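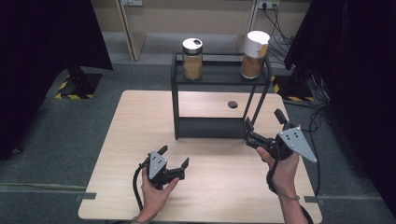 I moved to Erkville in March and I want to write down what I learned about renting a flat in a second language. Maybe it helps somebody who is coming this summer.

1/ Read the lease at home, with a pencil. I signed my first one in the office because the agent was standing and I felt I had to hurry. It was 13 pages. I understood six of them, I think.

2/ "Utilities included" did not include heating in my case. Ask for each one by name: water, heating, trash, internet. Write the answers in an email and ask the agent to reply "yes, correct".

3/ I did not know the word "sublet". My neighbor Jadwiga explained it to me on the stairs, very patiently, and then I understood why Bogdan's name was still on my mailbox.

4/ Phone calls were the hardest part for me. On paper I am quite a confident person – on the phone I say "yes" to everything. So I write my questions before, and at the end I say: "Can I repeat it, to be sure?" Every person I called was fine with this.

5/ The deposit. Mine was 2,737, and I got a receipt only after I asked the second time. Keep it somewhere that is not your kitchen drawer.

6/ Walk through the flat with the agent on the first day and make a list of every scratch. Mine has 20 lines. The word for the wooden strip along the floor is "baseboard". I wrote "the low wall wood" and the agent understood me.

7/ Someone asked where to practice. The evening group at the Serkalville library is free and you can come without registering. Maëlys runs it. Last time we only did letters from landlords, and I was surprised how many different ways there are to write "please pay".

8/ One more thing I forgot: ask how many weeks of notice you must give, and in which form. My lease says "in writing", and an email does not count. I am still looking for where to buy stamps near Krawczyk street, so if you know, please write to me.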